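Simulated kitchen station at an open day: what should visitors look at?

Posted in Community Help > Robots and Automation > Shows and Visits

Wadholm

Our club is going to the open day at the Cabello lab in October. There are 22 stations on the list they mailed out and we only get two hours, so we have to pick. One is called "Kitchen counter, simulation" and the sheet says visitors watch a robot arm work at a counter on a screen. No real arm in that room as far as I can tell.

I have seen plenty of real arms at trade shows and I'm not sure what I would get from a rendered one. Has anyone been to this station? Is it worth a slot, and what should I ask the people running it? Half our group has no technical background, if that matters.

458 views

Greter

I went last year and stayed longer than I planned. It's worth a slot if you get there early. By 11 there were three rows of people at the screen and the ones in back couldn't hear.

What helped me was reading the counter before paying attention to the arm. The bottles and the wine glass are grouped together, and the glass is clear, with a thin stem. I asked how they deal with clear objects and got a good ten-minute answer about how different glass looks to a real camera compared with a rendered one. The bowl with the red thing in it is over on the other side with more room around it. Ask which of the objects are part of the task and which are only there to be left alone. They didn't say until somebody asked.

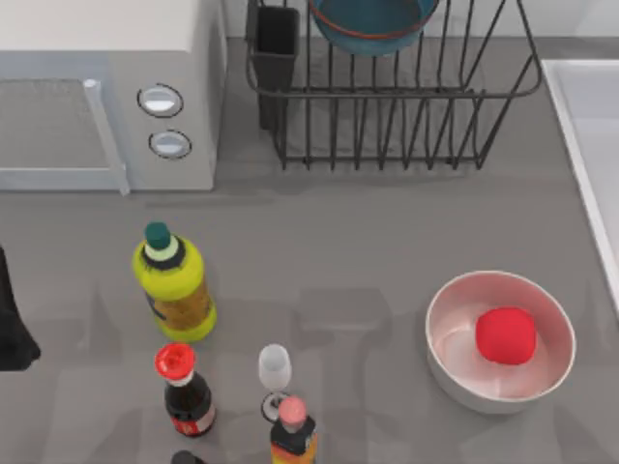 What to ask

Here is what I would bring on a card:

How many runs have you done on this counter layout? (They told us 1,525. I don't know if that was this layout only.)

Do the objects start in the same spots every time?

How do you decide that a run counts as finished?

Has the same program been tried on a real arm, and what changed?

The last one got the most honest talk out of them. Your non-technical people will be fine with the first two.

Also watch the dish rack. It's made of thin wires with slots between them, and I'd rather see an arm work near that than over open counter. The part I remember best is the gripper up at the rack, with some of the wires hidden behind it. Stand a bit to the left of the screen, the right side gets glare from the hallway. 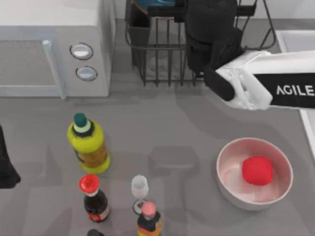

The white arm reaching in from the right, gripper at the dish rack.

If you only have five minutes, skip the intro talk and go right to the screen. The talk is printed on the handout anyway.

Emrys Lewis

Didn't think much of it. It's slow and there is nothing to touch. My kids lasted a few minutes and wanted to go back to the sorting line. Parking was bad too, use the lot behind the Wornik building.

Wadholm

Thanks both. I'll put it first on our route and copy Greter's card. Emrys, is the Wornik lot free or do we need a pass from the lab?

Emrys Lewis

Free when I went. There is a gate but it was open.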